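Sizing and Alterations in a Small Bridal Workroom
Speaker notes, afternoon session, Rarton

Slide 1. Title
Wait for the doors to close. Handout is at the back, two pages. Measurement sheet on page one, order calendar on page two.

Slide 2. Scope
Talk covers made-to-order gowns that arrive in a standard size and are altered in house. Custom patterns are left out. Sample sales are left out too, except for one remark on slide 7.

All figures come from the Whitfield workroom, one season, October to October. 358 gowns went through alterations. One shop, mid-range price points, so treat the numbers as local.

Slide 3. Where the hours go
Hem and bustle first, then side seams, then straps and neckline. Hems take the most time on any skirt with more than one layer, as each layer is leveled separately. Lace-edged hems are the slowest: the border is lifted, the skirt is shortened above it, and the border is sewn back by hand.

Of the 358 gowns, 55 needed a bodice taken in far enough to move the cups or the boning. Those 55 are the subject of the next three slides. Pause here for the chart. The gray bars are planned hours and the black bars are logged hours.

Slide 4. Why the bodice ran large
Two causes account for most of it. First, the order was placed on the largest single measurement, usually the hip, even when the skirt was full enough that the hip did not matter. Second, bust was measured over a padded bra that the customer did not wear to the fitting.

For an A-line or ball gown, order on bust and waist. Hip governs only on sheath, mermaid and trumpet shapes. Read this twice. People write it down.

Slide 5. Measuring procedure
Tape level at the back, checked in the mirror. Customer breathes out normally, no holding. Bust at the fullest point, waist at the natural bend, hip at the widest point with feet together. Hollow to hem is taken in shoes of the intended height, or barefoot with the heel height written beside it.

Each measurement is taken twice. If the two readings differ by more than half an inch, take a third and use the middle value. Both readings stay on the sheet. 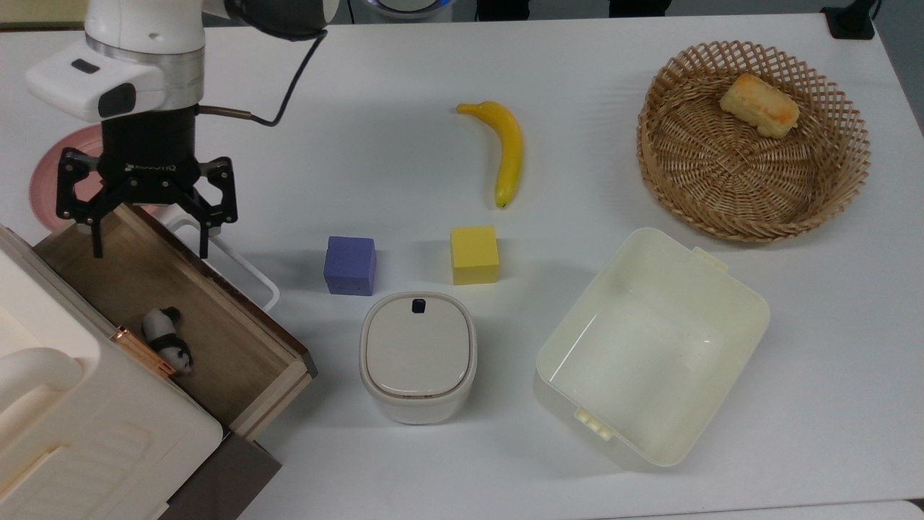 Under-bust is the measurement most often skipped. It costs a few seconds and shows whether a strapless bodice will hold. A strapless gown is carried by the waist stay and the fit under the bust – the top edge carries very little. If the under-bust is loose, tightening the neckline produces a ridge and the gown still slides.

Slide 6. Fitting schedule
Whitfield books the first fitting 7 weeks before the wedding and the last one 2 weeks before. The middle fitting floats. Hem is pinned at the first fitting only if the shoes are present. No shoes, no hem. The appointment still goes ahead for the bodice.

Bustle is planned after the hem is final. Mark the points with the customer standing, train spread, then lift to the waist seam. Avoid placing a bustle loop on net alone. It needs a seam or a patch of backing fabric behind it.

Slide 7. Fabrics
Crepe shows every needle hole. Pin inside the seam allowance or use clips. Satin can be let out, but the old stitch line may remain visible, so test at the lower end of the seam. Soft tulle forgives most things and is cut last.

Sample gowns: check the zipper tape before quoting. If the tape has pulled away from the fabric, quote a replacement as a separate line.

Slide 8. Pricing sheet
Show the Furholm sheet and the Skorkasberg sheet side by side. Furholm charges by operation. Skorkasberg charges a flat fee with a written list of exclusions. Both work if the customer signs before pinning starts. Skip this slide if running late – the sheets are in the handout folder.

Slide 9. Questions
Likely ones: corset backs, maternity sizing, rush fees. For corset backs, leave a gap in the lacing at the final fitting so there is room to tighten on the day. Hand back the microphone before collecting the sample bodices from the front row.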